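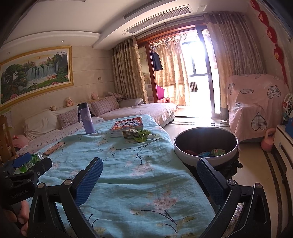 Figure 3. View from the wrist camera of the hand-held gripper in a home environment. Several small objects lie on a patterned quilt between the two fingers.

4.2 Segmenting the fingers and the support surface

The perception module of Posis receives only the wrist image and the gripper opening. Before any grasp candidate is computed, the module must decide which pixels belong to the tool, which belong to the support surface, and which remain as possible objects. In our earlier version these three decisions were made one after another, and an error in the first was carried to all the others. We now solve them together in a single network with two output heads.

The first head predicts the finger mask. The fingers always enter the image from the bottom and their shape depends almost only on the opening, so we give the opening value to the network as an additional input channel. The blue pads need special care. They are the part nearest to the object at the moment of contact, and a blue or green object behind them is easily merged with the pad. For this reason we render the pad region from the calibrated gripper model and use it as a prior during training.

The second head predicts the support surface. On a table with one color this is a simple problem, but the homes in our Prutberg set are different. In Figure 3 the support is a light aqua quilt printed with pink blossoms and dark branch lines, and the first version of the network returned many of such printed shapes as thin objects. A water bottle standing on the same quilt is well separated by its height. A picture book lying flat is much harder, as its cover is also a printed pattern and depth gives little help.

To reduce these false objects we add a consistency term over time. A region is accepted as an object only if its boundary moves against the surface as the camera motion predicts for a raised shape, or if its appearance is not explained by the texture model of the surface. The second condition keeps flat things such as books and wrappers -- with the first condition alone they would be lost. The texture model is built for each recording from 60 frames in which the fingers are fully open.

We trained both heads on 1000 labeled frames from Kinyua and tested on 600 frames from Prutberg, with no room in common between the two sets. The planner Gusero then receives the object regions together with a confidence value. Regions of low confidence are not removed. They are treated as obstacles and are never chosen as a grasp target.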